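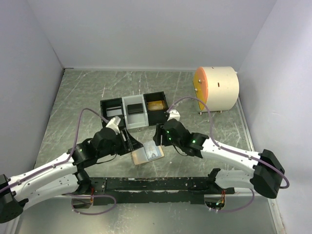
How often should the filters in a ducted ventilation unit be checked? Every 600 running hours, and again at the start of the heating season, whichever comes first.

The interval applies to the Stavent supply-and-extract units now fitted on both floors. The old schedule was written for the previous units, which had a coarser filter and moved less air. Building managers who still have the old card taped inside the plant cupboard should take it down and use the one issued with this newsletter.

**Reading the hours**

Running hours are shown on the second page of the wall controller. Press and hold the fan key until the display changes, then release it. The upper figure is total hours since installation. The lower figure is hours since the last filter reset. Record the lower figure. At the last round of readings the highest lower figure was 1,196, on the unit serving the north stairwell. That filter has been replaced and the counter set back to zero.

**Checking the filter**

1. Switch the unit off at the isolator and wait for the fan to stop.
2. Release the two clips on the access door. The door is not hinged, so support it with one hand.
3. Slide the filter out level. Tilting it drops dust into the heat exchanger.
4. Look at the upstream face against a light. If light does not pass through the pleats, replace the filter.
5. Fit the new filter with the airflow arrow pointing toward the fan.
6. Close the door, restore power, and reset the counter.

Filters are not to be vacuumed or washed. Cleaning opens the fibers and the filter no longer holds its grade, even when it looks usable.

**Pressure drop**

Units with a differential gauge can be checked without opening the door. Take the reading at normal fan speed, not at boost. A reading in the red band means replacement regardless of hours. A reading that falls suddenly between checks usually means a torn filter or a door that is not seated.

**Supplies**

Replacement filters come from Paltix in cartons of 8. Do not accept the cardboard-framed version as a substitute. It softens in damp air and lets air past the edges. Used filters go in a sealed bag with general waste.

Úna Ó Flaithearta holds the stock list and will take orders until the end of February. Door gaskets are ordered separately through Jussara Quintana, who needs the serial number from the plate on the left side of the casing. Gaskets for the older casings are on back order.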